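Re: [chorus-list] Spring program and the guest conductor

Lyle Sorensen wrote:

> Hi all, great news. Plekent Arts has offered us Magalhães for the
> February concert. He'd do the whole second half, including his own
> Pikero Mass with full brass. Hall seats 130 and I reckon we could fill
> it twice. The fee is 4000 plus travel. I think we should say yes before
> another choir grabs him. Thoughts?
> Lyle

Lyle, I've got a few thoughts, and I'm afraid most of them are the wet blanket kind.

Fill it twice? Last February we had trouble filling it once, and a fair chunk of the front rows were our own relatives on comps. I'd like to know where the second audience is coming from before we print any posters.

Then there's the Mass. I borrowed the score from the library at Umport and sat down at the piano with it. The Kyrie is lovely. The Gloria splits the tenors into four, and we have 2 tenors who turn up every week. He may be a wonderful colourist on the recording, but that recording was made with a professional choir, and I'd want to hear an amateur group get through it before I believed the line in the brochure about it being "suitable for community ensembles".

Also, "plus travel" from where? Nobody has said. Is he bringing the brass, or do we hire them? Nearly every guest we've had arrived with a cost that wasn't in the first email.

I copied the rehearsal notes across from our members' page so they're all in one thread:

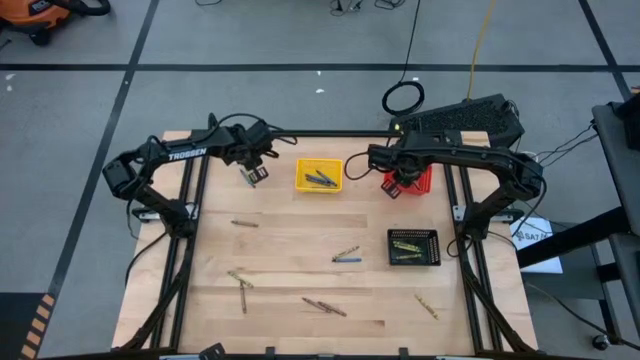 Posted by Miroslava Polishchuk | Rehearsal notes | 22 comments

Altos, please mark the breath before letter D and leave it marked. Basses, the Latin vowels are still drifting. We start at 7 sharp, and the side door gets locked once warm-up begins.

My own preference is to ask him for one rehearsal and one short piece, and see how we go. If Plekent won't split the offer — and I suspect they won't — then I'd vote no for this season and put the money towards a decent accompanist.

Could you send round the actual contract? I've only seen the flyer.

Miroslava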